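Brostineの装飾倉庫、4月から一般にも貸し出し開始　式の準備中の人は要チェックです

Primbridgeで結婚式や周年パーティーの会場装飾を手がけているBrostineが、この4月から、自社の倉庫にある装飾品を一般の人にも貸し出すそうです。いやー、待ってました! これまでは同社にプランニングを丸ごと頼んだお客さんしか使えなかったので、自分たちで準備を進めている人には縁のない倉庫だったんですよね。

場所は旧Kundberg織物会館の一階と二階。ひと足先に中を見せてもらってきたので、料金のしくみや予約の流れ、個人的に気になったところまで、まとめて書いておきます。長いです。お茶でも飲みながらどうぞ。 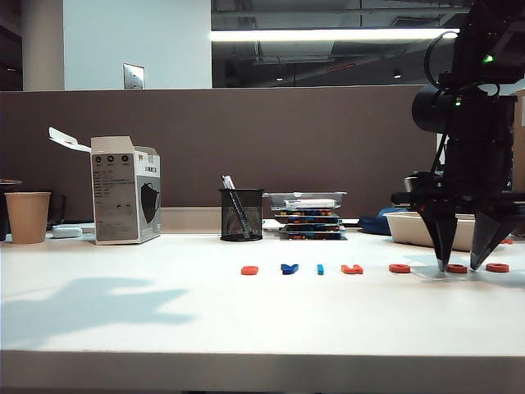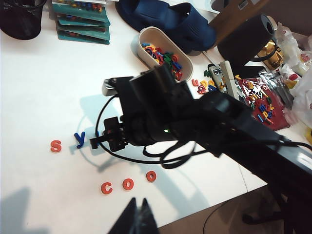
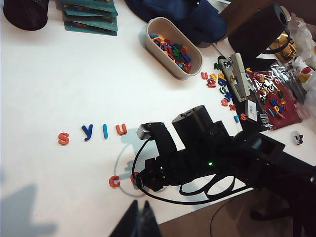
借りられるのは3000点近く

まず品数。貸し出しの対象になるのは3000点近くだそうです。テーブルクロスやナプキンといった布もの、燭台、花器、席札立て、ウェルカムボードを立てかけるイーゼル、ガーデン用の折りたたみ椅子、それに背景用の大きな布とその支柱。通路の両側に棚がずらっと並んでいて、私は布ものの棚の前だけでずいぶん長居してしまいました。

布ものは色の幅がとにかく広いです。白と生成りだけでも微妙に違うものが何段もあって、そこから先は芥子色、深い緑、くすんだ桃色、藍と続いていきます。南アジア系の披露宴で使う金糸入りの布や、韓国式の婚礼の卓を飾るための布も、ちゃんと別の棚にまとまっていました。Primbridgeはいろんな土地にルーツのある家族が多い町なので、これはうれしい人が多いはず。私の友人も、去年の式のときに赤い布を探して隣町まで三往復していましたから……この倉庫がもう少し早く開いていたらなあ、とつい思ってしまいました。

花器は背の低いものが中心です。スタッフの方いわく、背の高い花器は会場側に備え付けがあることが多いので、倉庫では卓上で会話の邪魔にならない高さのものを厚めにそろえているとのこと。なるほど、と思いました。向かいの席の人の顔が花で見えない披露宴、ありますよね。私も一度、乾杯から最後の挨拶まで芍薬と向き合っていたことがあります。

逆に置いていないものもあります。生花、食器、音響機材、それから風船。食器については会場か料理の業者さんに頼んでほしいそうです。キャンドルも、燭台はあるけれど蝋燭そのものは持ち込みになります。火を使えるかどうかは会場ごとに決まりが違うので、燭台を予約する前に会場に電話しておくのがいいと思います。

料金は「箱」で数えます

ここがちょっと面白いところで、料金は一点いくらの計算になっていません。大・中・小の箱があって、その箱にふたが閉まるまで詰めた分がひとまとまりの料金になります。小物が多い人にはすごくありがたいやり方ですよね。席札立てみたいな細かいものを一個ずつ数えて見積もりを出してもらうのって、頼むほうもけっこう気を遣いますし。

箱に入らないもの、つまり椅子、イーゼル、支柱、アーチの類は別料金で、これは一本、一脚ごとの計算です。料金表は倉庫の受付に置いてあるほか、見学を申し込むと一緒に送ってくれるそうです。まだ細かい調整が入るかもしれないと聞いたので、ここに金額を書き写すのはやめておきますね。四月に入ってから最新の表をもらってください。

保証金は返却のときに戻ってきます。布にワインのしみがついたくらいなら追加の請求はなし、と聞いてちょっと驚きました。クリーニングは全部あちらでやるので、むしろ自宅で洗わないでほしいとのことです。よかれと思って漂白剤を使われるのがいちばん困るそうで、そこは何度も念を押されました。焦げと破れは相談になります。

貸し出し期間は三泊四日が基本。前々日に受け取って、当日使って、翌日に返す、という流れにちょうど合います。遠方の会場で使う場合は延長もできますが、混む時期は断ることもあるそうなので、早めに言っておいたほうがよさそうです。

予約は6か月前から

予約を受け付けるのは、使う日の6か月前からです。春と秋は取り合いになりそうな気がします。特に屋外用の椅子! 数に限りがあるうえに、いちばん問い合わせが多いと言っていました。

流れとしては、まず見学を申し込みます。見学は一組30分。短いと思うかもしれませんが、事前に色や雰囲気の希望を書いて送っておくと、受付のそばの大きな台にいくつか候補を並べておいてくれるんです。これがすごくよかった。私は「緑と生成り、派手すぎない、屋外」とだけ書いて送ったのですが、行ってみたら自分では絶対に選ばなかった組み合わせが一つ混ざっていて、結局それがいちばん気に入ってしまいました(くすんだ緑に、ほとんど茶色に近い赤のナプキンです)。

見学のときに決めきれなくても大丈夫。気になるものに仮の札をつけてもらって、一週間のうちに返事をすればいいそうです。札が外れたあとは、次の人に回ります。

見学に持っていくといいもの、私なりに挙げておきます。会場の見取り図。手描きで十分です。それからテーブルの寸法。これは本当に測っておいてください。クロスの棚の前で「たぶんこれくらい」と両手を広げている人が私のほかにもいました。あとは招待状か、招待状の色見本。紙の色と布の色を並べて見られる機会はなかなかないので、もう刷り上がっている人はぜひ一枚持っていくといいですよ。

小さな催しにも使えます

名前に婚礼の文字は入っていないとおり、用途は結婚式に限りません。還暦のお祝い、赤ちゃんの命名のお披露目、会社の創立記念、教室の発表会。目的を書く欄は申込書にありますが、内容で断ることは基本的にないそうです。

しかも建物の二階には、倉庫とは別に小さな広間があって、ここも同じ時期から借りられるようになります。席数は53。織物会館だったころに展示会をしていた部屋だそうで、天井が高く、北向きの大きな窓が並んでいます。床は昔のままの板張り。歩くと少し鳴ります。私はあの音、けっこう好きです。

広間を借りる場合は、倉庫の品をその場で使うぶんには運搬の費用がかかりません。階段のほかに荷物用の昇降機があって、箱はそれで上げてくれます。人が乗れるエレベーターは建物の裏手の入口側。車椅子やベビーカーの方はそちらから入ると、段差なしで広間まで行けます。表の入口には石段が三段あるので、案内状の地図には裏手の入口も描いておくと親切かもしれません。

厨房はありません。小さな流しと冷蔵庫があるだけなので、料理は持ち込みか、出張してくれる業者さんに頼むことになります。火を使う調理は不可。温かいものを出したい人は、そこだけ先に業者さんと相談ですね。お茶とお菓子くらいの会なら、まったく困らないと思います。

音は夜の九時まで。隣が住宅なので、生演奏を考えている人は楽器の種類を申込書に書いてください、とのことでした。太鼓の類は時間を決めて、という扱いになるそうです。花婿の行列で太鼓を鳴らしたいという相談がもう来ていて、昼の早い時間なら表の通りまで含めてできるように調整していると聞きました。見てみたいなあ、それ。

招待状の相談窓口もできました

もう一つのお知らせ。倉庫の受付の横に、招待状や席次表など紙ものの相談ができる机が設けられます。こちらは四月の半ばから、午後だけの対応です。

印刷そのものを請け負うというよりは、文面をどう組むか、二つの言語をどう並べるか、といったところを一緒に考えてくれる窓口だそうです。これ、需要ありますよ。両家で使う言葉が違うとき、どちらを上にするかで揉めるんです。左右に並べるのか、表裏にするのか、別々に刷って一つの封筒に入れるのか。右から左に読む文字が入ると、封筒を開けたときにどちらの面が先に見えるかまで変わってきます。見本帳を見せてもらいましたが、ヘブライ文字と英語を真ん中の折り目で向かい合わせにしたものが、とてもきれいでした。

名前の綴りの確認もしてくれます。地味ですが、大事です。私は以前、身内の会の席札で従兄の名前を一文字間違えて、その日ずっとその名前で呼ばれているのを遠くから聞くはめになりました。席札は最後の夜に眠い目で作るものではないです、ほんとに。

相談は無料で、予約も不要。ただし混んでいるときは待つことになります。待っているあいだに棚を見て回ってもいいそうなので、それはそれで楽しそうです。

Ngauの庭で使う人へ

この町で屋外の式というと、真っ先に名前が挙がるのが川向こうのNgauの庭です。あそこで使う予定の人は、いくつか気をつける点があります。

まず風。川のそばなので、午後になると風が出ます。背景用の布はきれいなんですが、帆みたいにふくらみます。倉庫では支柱用の重しを一緒に貸してくれるので、必ず頼んでください。重しは箱の料金に入っていて、別にお金はかかりません。

次に搬入。庭の門は幅が狭くて、大きめの車は中まで入れません。門の前で降ろして、そこから手押しの台車で運ぶことになります。台車は庭のほうにも二台ありますが、同じ日に別の催しが入っていると取り合いです。倉庫でも借りられるので、私なら一台一緒に積んでいきます。

それから椅子。芝生に直接置くと脚が沈むので、Ngauで使うなら脚の先に平たい受けがついたものを選んだほうがいいです。倉庫には両方あって、見た目はほとんど同じ。申込書に「芝生」とひとこと書いておけば、受けつきのほうを出してくれます。

雨のときの振り替え先として二階の広間を押さえておけるか、という質問もしてみました。今のところ、仮押さえの制度はないそうです。ただ、要望は多いので検討中とのこと。これは続報が入ったらまた書きますね。

見てきて気になったところ

いいことばかり書いてしまったので、気になった点も。

駐車場が狭いです。建物の前に止められるのは数台で、しかも荷物の積み下ろしが優先。見学だけの人は歩いて来るか、橋のたもとの有料のところに止めることになります。橋から倉庫までは平らな道なので、歩くのは苦になりませんでした。

二階の広間は、冬はたぶん冷えます。窓が大きくて北向きなので。暖房は入っていますが、私が行った夕方の時点で、窓際はひんやりしていました。年配の方の多い会なら、席の並べ方を少し工夫したほうがいいかもしれません。膝掛けは倉庫の貸し出し品にあります。灰色と辛子色の二種類で、私は断然、辛子色派です。

あと、品物の写真つきの一覧がまだ全部はそろっていません。布ものと花器はほぼ載っていますが、アーチと支柱はこれから。そのへんを借りたい人は、しばらくは現物を見に行くのが確実です。

返却の受付時間が午前だけ、というのも人によっては厳しいかも。式の翌日の午前って、だいたい体が動かないですよね。頼める家族か友人がいるなら、返却係は別の人にお願いしておくのがおすすめです。受け取った人と返す人が違っても、控えの紙さえあれば大丈夫だそうです。控えは小さい紙なので、箱のふたの内側に貼っておくといいと教わりました。

丸ごと頼む人はこれまでどおり

Brostineにプランニングから当日の進行まで頼むコースは、これまでと変わらず続きます。一般向けの貸し出しが始まっても、丸ごと頼んでいるお客さんの分は先に確保されるとのこと。すでに契約している人が「使う予定だった布を先に取られた」ということにはならないそうなので、そこは安心してよさそうです。

その中間、つまり装飾の配置だけ当日手伝ってほしい、という頼み方も新しくできるようになります。会場に来て並べて、終わったら引き上げてくれるところまで。自分で選びたいけれど、当日の朝に脚立に登るのは嫌だという人にはぴったりだと思います。私も次に何か頼まれたら、迷わずこれにします。脚立、もう登りたくないので。

ただ、配置の手伝いは引き受けられる数が限られていて、春の分はすでに埋まりはじめているようです。見学のときに口頭で聞いてみてください。申込書にはまだ欄がありません。

行き方と受付の時間

旧Kundberg織物会館は、Primbridgeの駅を出て川のほうへ下り、橋の手前を左です。煉瓦の壁に昔の看板の跡が残っているので、近くまで行けばすぐわかります。倉庫の入口は表の石段を上がって右手。二階の広間と紙ものの相談机は左手の案内に従ってください。

受付は朝十時から夕方五時まで。昼の一時間は閉まります。返却は先ほど書いたとおり午前のみ、紙ものの相談は午後のみ。見学の申し込みは、受付で用紙に書くか、電話でもできます。

建物の一階には小さな喫茶コーナーも入る予定だそうですが、こちらは時期が決まっていません。焙煎の機械を入れる入れないで話が行ったり来たりしているとか。見学のあとに座って相談できる場所があるとずいぶん違うので、早く決まってほしいです。それまでは、橋のたもとのパン屋さんの二階が空いていますよ。胡桃の入った丸いパンは昼過ぎにはなくなります。

追記

布ものの棚について質問をいただいたので足しておきます。丸テーブル用のクロスは、床まで届く長さと、膝のあたりで止まる長さの両方がありました。長机用は今のところ床までのものだけで、短いものは夏までに入る見込みと聞いています。急ぐ人は、上に重ねる細長い布を組み合わせるやり方を見学のときに見せてもらってください。

子ども用の椅子についても聞かれましたが、倉庫にはありません。二階の広間には備え付けが四脚あって、広間を借りる人はそのまま使えます。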